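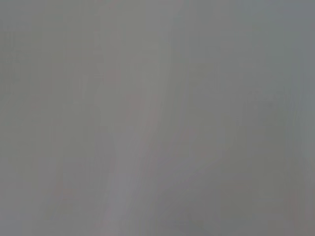

Mebrat Ayele

Section 4. Setting up the tube rack and bench

4.1 Scope

This section covers the assembly, placing and loading of the Flavex two-tier tube rack on a bench, and the storage of racks and tubes between uses. It applies to racks supplied with the Kandport sample kit. For cleaning agents and their dilution, see Section 6.

4.2 Before you start

Check that the rack parts are complete: one upper grid, one base plate, the support posts and the bag of screws. The bench must be level, dry and clear of anything that could be knocked against the rack. A plain white top is preferred, as drips and broken glass show up on it quickly.

Note: Replacement screws are ordered under part number 660. Do not use longer screws. They will split the posts.

4.3 Assembly

1. Lay the base plate flat with the screw holes along the front edge facing you.

2. Stand the posts on the base plate and start each screw by hand. Leave all of them slightly loose.

3. Lower the upper grid onto the posts. Check that it sits flat before fixing it.

4. Tighten the upper screws first, then the lower ones, working from corner to opposite corner.

5. Press down on each corner in turn. If the rack rocks, loosen the lower screws, press the base flat against the bench and tighten again.

Caution: Do not overtighten. A screw that turns freely after tightening has stripped its post, and the post must be replaced.

4.4 Placing the rack

Set the rack well back from the bench edge, with at least 15 cm clear on every side. Turn it at a slight angle to the edge if tubes at the rear are hard to reach. Leave the front holes empty until the rear rows are filled.
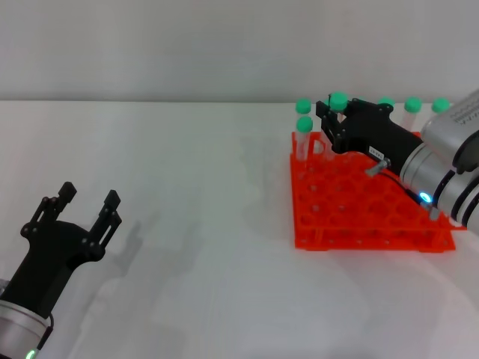
1. Fill from the rear row forwards. Fit and tighten the cap before the tube goes into the rack.

2. Hold the tube just below the cap and keep it upright. Lower it through the upper grid until it rests on the base.

3. To take a tube out, lift it straight up until the bottom is clear of the grid, then move it sideways. Moving it sideways too early puts a load on the rim of the hole and may crack the tube.

4. Record the position of each tube on form 111 before loading the next.

Caution: Never carry a loaded rack by its upper grid. Support it from below with both hands.

Note: Cap colours have no set meaning in this kit. If your site uses a colour scheme, write it at the top of the form.

4.5 Storage

Empty racks are kept in a closed cabinet, upright and not stacked. The Mutiso cabinet has flat doors and should stand against a plain wall, clear of sinks and radiators. Nothing is to be placed on top of it — items left there tend to slide off when the doors are shut.

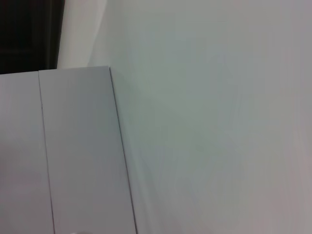

Check the gap between the doors once a year, in March or at the start of the site's service period. It should be even from top to bottom. If it narrows at one end, adjust the feet before touching the hinges.

Store tubes separately from racks, with caps fitted, in the carton they came in. Used tubes go to the Forkbridge collection point and must not be returned to the cabinet.

4.6 Faults

Tube sits too high: check the hole and the base beneath it for fragments.

Tube tilts in the grid: the upper grid is not seated. Repeat 4.3 from step 3.

Rack slides on the bench: wipe the underside of the base plate and the bench top, and allow both to dry before use.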